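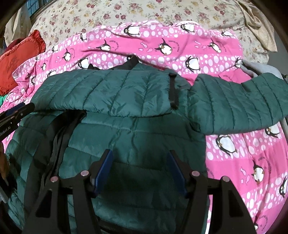
A quilted puffer jacket spread out on a bed, one sleeve stretched to the side.

Hedeo wants your winter coat by September

Clothing storage firm Hedeo has opened sign-ups for a service that takes padded jackets off people's hands over the summer and sends them back when the weather turns. The company announced the plan on 12 July 2022 and says 300 households in Arnero have already put their names down. It did not say how many of them have paid.

The pitch is simple enough. Customers lay the jacket flat, fold it, put it in a bag sent by Hedeo and leave it at a drop-off point. The firm keeps it on a shelf in Colau until the owner asks for it. One season costs $47 per jacket, bag included.

That is a lot of money for a shelf. Plenty of people would put the same jacket in a closet, or under the bed, and pay nothing. Hedeo's answer is that homes are short of space and that padded coats suffer when they are crushed for months. The second claim has something to it, but a wide hanger or a loose cotton bag takes care of the problem at home.

Hedeo also points to its own customer survey, in which 2456 of 3194 people said they had "trouble" storing winter clothes. The survey did not ask what kind of trouble, or whether anyone would pay to be rid of it.

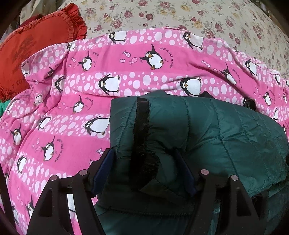
Does a puffer jacket have to be washed before it is stored?
It should at least be clean and fully dry. Sweat and skin oil left in the collar and cuffs can set over a few months, and damp filling may start to smell. Follow the care label for washing, and close the zipper first.

Ľubica Tichý, who runs the Doležal clothing repair shop in Arnero, is not convinced by the service either. She sees padded coats every fall, she said, and the usual complaints are broken zippers and torn linings.

"Storage doesn't fix a zipper," Tichý said. "Lay the thing out on the bed, look it over, mend what needs mending. Then fold it loosely and put it away."

Hedeo does not clean or repair anything it takes in. Its terms say jackets go back in the state they arrived – and that the firm will not pay for flattened filling, the very damage it warns about in its ads. Asked about that line, the company said the terms were under review.

Sign-ups stay open through the end of the summer. The first jackets are due back in September. 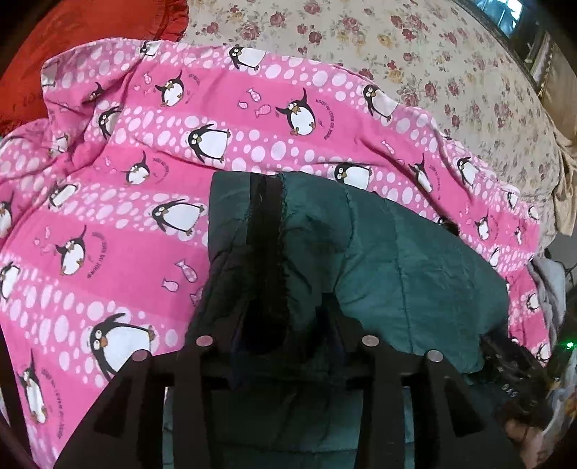
Padded jacket with a black front zipper, laid on a pink penguin-print blanket.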